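Community | Outdoors

Zirkwood's river swim is back, and it sold out in 20 minutes

Every one of the 114 places in the Zirkwood river swim has been snapped up, and the entry page was only open for 20 minutes before the last one went. That is a record for the event, which returns this June after a year off while the footbridge at Tarigan Landing was being rebuilt.

The course is a new one and it sounds like a beauty. Swimmers will go in at Tarigan Landing at 7 a.m., head downstream past the old boatyard and the willows, and climb out on the gravel beach at Prostow, where the water is shallow enough to stand up and wave at your family. The old route doubled back on itself at the halfway point, and plenty of people lost their bearings there in the morning mist. Going one way with the current should be faster, friendlier and a lot more fun to watch from the bank!

Drinks will be set out at both ends, and swimmers are asked to bring a cup from home. The club stopped buying paper ones two summers ago.
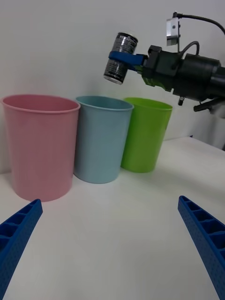 One regular said she had her alarm set for the entry opening and still only just got in, and that she would have cried into her cereal if she had missed it. She swam the old course four times and is hoping the new one keeps her clear of the weeds near the boatyard, which she remembers with no affection at all.

First-timers make up a big share of the list this year, with 58 people down for their first open water event. Practice swims start at the Prostow beach at 6:30 p.m. and run through the end of the month – wetsuits are a good idea, as the river is fed from the hills and stays chilly well into summer. Bright caps are required for everyone, including at practice.

The oldest swimmer entered is 70 and will be going in with two of her grandchildren, both in the teen group. They start last, so expect a noisy finish.

Spectators can walk the whole route on the towpath, and the new footbridge will be open in time, with a terrific view straight down the second bend. Parking at the landing is for swimmers only. Everyone else should use the Plirent lot and follow the path down through the trees, a pleasant ten-minute stroll. Breakfast rolls, coffee and cold drinks will be on sale at the finish until noon.

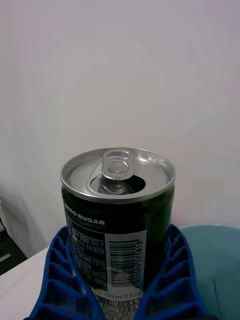
Cans can be recycled at the Prostow finish.

There is a waiting list for anyone who missed out, and places do come up – several swimmers got in that way last time, one of them the night before.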